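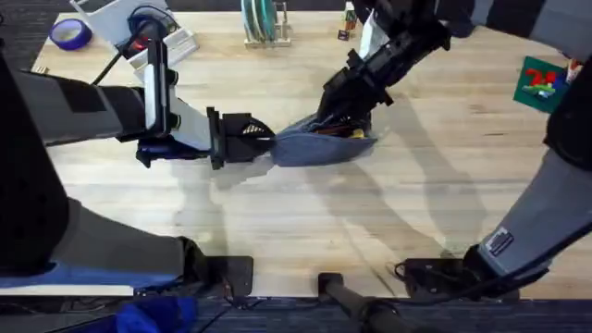

Demonstration gathering (some people say demo collection, and at Trelgate we mostly just say "recording") is the job of producing examples that a learning system can copy from. In robotics it usually means a person steers the arms through a chore, over and over, while the computer saves the camera views and the position of every joint. I've been doing it since May, so take this entry as coming from somebody who likes the work a lot and has sore shoulders!

How it works

The usual method is teleoperation. You hold a pair of small lead arms, you move, and the big ones move with you. One full try at a task is called an episode. A short one in our project, Obi, takes me less than a minute, and a messy one can drag on until I give up and throw it out. Ese Okoro, who taught me, likes a batch of 100 episodes before she'll let anybody train on it. Other groups are happy with fewer, and I've heard people at Pevdale argue for a lot more (loudly, over lunch).

Two arms or one

Plenty of chores can be done with a single arm. Soft containers are where you really want the second one. A pencil case has no shape of its own, so one gripper has to hold the fabric while the other goes in at the opening, and the person driving has to think about both hands at the same time. My first 9 tries at this were terrible. I kept tugging with the left hand whenever I moved the right – same as patting your head and rubbing your belly, I guess.

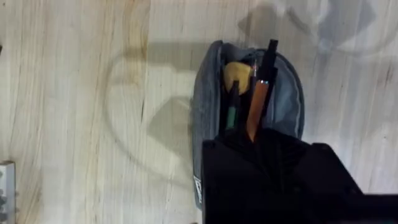 Pens are a whole subject by themselves. They lean on each other, they roll to the bottom, and a dark pen inside a dark pouch is hard to pick out on a small monitor, so I tend to go for the brightest thing first and work from there. Ese does the opposite and starts with whatever sticks up highest. We keep both styles in the set, with a note on who was driving, and there's a running disagreement over whether mixing them helps the model or just confuses it.

Camera views

A fixed camera gives you the whole table, and a wrist camera gives you the close-up, including a lot of your own gripper. Most learning systems of this kind take in both. Shadows from the arms land all over the tabletop and move when you move, and I used to worry about that. Now I leave them alone, because the model will have to live with them later anyway.

What makes a good example

Smooth and a little slow, mostly. Long pauses are bad, since the model can learn to pause too. Small mistakes that get fixed are worth keeping (Emport, the older project, threw all of those out, and I'm told its arms had no clue what to do after a missed grab). We also change the setup every few episodes: turn the pouch, swap an item, shift things over a bit.

Labels

Each episode gets a one-line instruction such as "take the pen out of the pencil case," plus a mark for pass or fail. I write mine right away, before resetting the table. When I leave it until 3 in the afternoon I mix up which was which, and then it's back to watching replays.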